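I want to write about a small chore: to weigh beans. My mother did it every evening in winter, with a cup and an old scale, while she was talking with us about something else. I think this chore is a good test for the question whether a robot can already help us at home.
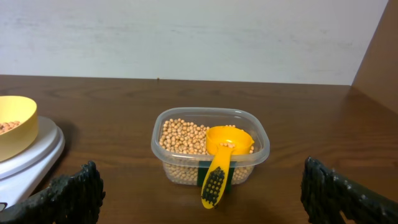
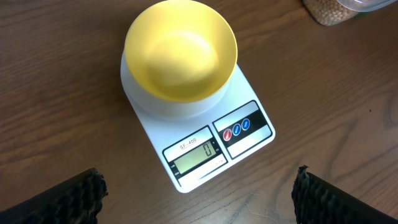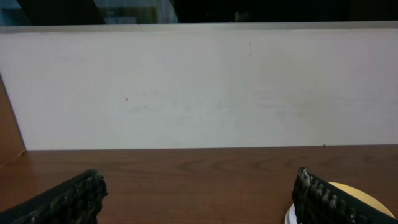

The same wooden table, three moments.

Grażyna Ostrowski does not agree that weighing is a good test, and she wrote to me that a kitchen is full of jobs which are harder and also more useful, for example to clean a greasy oven. If a machine can only move beans, she wrote, she will keep her money and move the beans herself.

I understand this opinion, and I share a part of it. An oven is a terrible job and I would pay a lot to be free from it. But I still prefer to begin with beans. When a person cleans an oven, it is difficult to say when the work is finished. One person is satisfied and another person wants to start again. With a scale there is no such discussion. You ask for a certain weight, and the number on the display is correct or it is wrong.

Let us look at what the work contains. The scoop must be taken by its handle in such a way that it does not turn in the grip. It must go into the beans deep enough to collect some, and come out level. Then it must travel to the bowl and be emptied slowly, and at the end very slowly, because the last few beans decide the result. If there is too much, something must go back. A child of six can learn this in one afternoon. For a machine each of these steps is a separate place to fail, and a mistake in the first step often becomes visible only in the fourth.

Dry beans are also not a friendly material. They roll. One bean under the bowl can make it stand crooked, and one bean on the floor can stay there until spring. A factory solves this with a funnel and a valve, and it solved it many years ago. My home has no funnel. It has a scoop, a bowl and a table which is used for other things too.

Last December I visited Talilard, a small packing shop where dry food is put in bags for local stores. They had tried an automatic arm from Girkeo for 15 days. The manager told me that the arm filled 1,229 bags in this time, and that one worker from the morning shift had filled up to 2,000 in the same number of days, and had also swept the floor, answered the telephone and found a torn sack before it was opened. He was not angry with the arm. He said he would try again when it could notice the torn sack.

I thought about this sack for a long time. The weighing itself was good enough for him. What he missed was the attention around the weighing, and we do not write this attention in any list of duties. We simply expect it from a person. At home it is even more so. When I cook, I see that the lid is in a wrong place, that a stone is between the beans, that the cat is on the chair. I do not call this work, but without it my dinner would be much worse.

So my answer is: not yet for the home, and almost for the shop. A shop can arrange the table always in the same way and can pay a person to stand near. A family cannot do this. I would be glad to buy a machine that weighs the beans only when I can leave the kitchen during it. If I must stand next to it and watch, I have exchanged an easy chore for a boring one.

Grażyna asks how long she must wait for her oven. I do not know, and I do not trust people who give a year. I would only ask her to look first at the beans, because a machine that spills them will not be careful with her oven either.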